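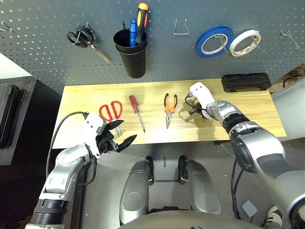 The robot's view of its workbench, with its left gripper open near the red scissors.

How does a robot learn to tidy up?

A washing machine follows a fixed list of steps. It does the same thing in the same order every time. Tidying a workbench is harder, as the scissors may lie in a new place each day. A fixed list of steps would send the gripper to the wrong spot.

One answer is to show the robot what to do. Engineers call this teaching by demonstration. There are two common ways of doing it.

Teaching by hand

The teacher takes hold of the robot's arm and moves it. The motors are set so that the arm swings easily but does not drop. Sensors in each joint measure how far it has bent, and a computer stores the measurements many times a second.

Teaching by remote control

The teacher moves a set of handles, and the robot's arms copy the movement. At the Stavstead workshop the handles are a pair of small arms called Clamby. If the teacher bends Clamby's elbow, the robot's elbow bends too. The teacher's hands stay out of the robot's view, so the camera records only what the robot itself will see later on.

What is recorded?

Two things are stored together: the pictures from the camera and the positions of the joints. One complete try at a task is called an episode. In the Stavstead tool task, an episode starts with a tool on the table and ends with it hanging on the board or standing in the cup.

Scissors can hang from a hook by one handle. A screwdriver goes into the cup. The robot has to learn which movement suits which tool.

How many episodes are needed?

Inese Kuusk and Musyoka Tanui recorded 200 episodes for the scissors alone. They moved the scissors a little before each one — a few centimetres to the side, or turned to a new angle. Slow or clumsy episodes were marked, and 32 were left out.

A computer program then looks for links between the pictures and the movements. This stage is called training. Afterwards the robot tries the task with no teacher at the handles. If it keeps missing a hook, more episodes of that part are recorded and the training is run again.

Words to know

Gripper: the part at the end of an arm that holds things.
Joint: a place where the arm can bend or turn.
Episode: one recorded try at a task.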